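# Kulis Tabletop Grasp Set

Kulis is a package of simulated workcell scenes and grasp records for groups who train or test picking policies. It is made by the Tevley lab and it is the same material we used in our own study of small-part grasping. You receive the scene files, the controller settings, the full logs and the evaluation script.

## What the method does

The policy is trained only in simulation. In each episode the arm must approach one small part on the table, close the fingers and lift. Between episodes we change the light direction, the friction and the pose of the part, but the room stays the same. We tried also to change the room, and the training became slower without a better score, so this option is off by default.

The approach phase is the most sensitive one. If the fingertips come down with a small side error, the part is pushed away before the fingers close. For this reason the logs keep the fingertip position at every step of the last descent.

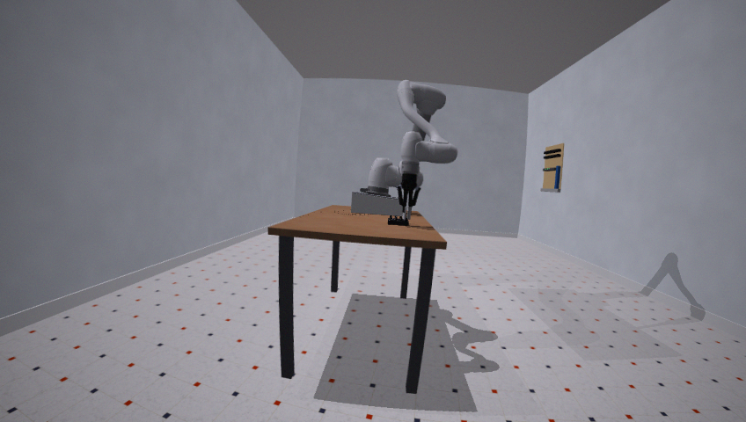
*Render: Yaryna Shevchuk / Tevley*

The shadows are kept on in all scenes. Danylo Tymoshchuk made a version without them, and the policy trained on it was weaker near the table surface - we deliver both versions, so you can compare.

## Result

On the standard test of 2,000 episodes, the policy lifted the part in 1,832. Most failures are from the descent, as explained before. A smaller group is from parts which slipped during the lift.

## Contents

- 13 scene files with different light settings
- 96 hours of logged training
- Policy weights and evaluation script
- Manual in English, written by Begoña Bustamante

## Requirements and license

The scenes open in the Koltlow simulator. Other simulators can read the meshes, but the contact settings must be entered by hand.

The research license covers one group and has no time limit. For commercial use please write first to Parviz Soltani. Questions about the logs go to Khrystyna-Mariia Stelmakh, who also keeps the list of known errors.

Page updated 24 Feb 2019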